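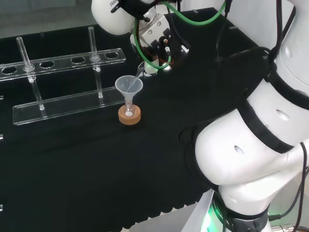

Fig. 1. Transfer station, tube tip in the funnel mouth. Rack with two test tubes at left; flask on cork ring.

September, entry begun 2:15 p.m.
Project: Padano, transparent labware transfer
Station: Rondetham bench

Purpose. To compare the current policy with the Grundum baseline on the step in which a held glass tube is brought to the funnel and tilted. Prior entries established that most failures on this task arise in the approach and few in the grasp. The present entry concerns the approach only.

Data. The training set now stands at 2,035 demonstrations. After review, 1,591 were retained. The remainder were excluded for one of the following: tube contact with the funnel rim before tilt, operator pause longer than the permitted limit, or missing joint data. The exclusion rules are unchanged from the August version and should be cited as such in the report.

Method. Evaluation consisted of 217 trials on the arm, with funnel and flask placement drawn from the placement sheet. The black cloth was kept on the bench throughout. A trial was scored as a success if the tip of the tube entered the mouth of the funnel and the flask remained seated in the cork ring until the tube was withdrawn. Scoring was performed from the recorded video by a reader who did not have the policy labels.

Result. The Padano policy completed more trials than the Grundum baseline at every funnel position. The difference was smallest when the funnel stood close to the rack. In those positions both policies tended to lift the tube higher than necessary and then descend steeply, which leaves little room to correct the angle. The Nguyen-Tran pose correction was enabled for both policies. It has not yet been tested separately, and no claim should be made for it at this time.

Two trials were stopped by the operator when the tube pressed against the inside wall of the funnel. Both are scored as failures. No glass was broken.

Open items.
Repeat the near-rack positions with the correction disabled.
Confirm wrist camera calibration before the next session; the last check predates the change of gripper fingers.
Funnel stem fits the flask neck with some play. Measure and record.
Scores have been copied to the shared Padano folder. Raw video to follow.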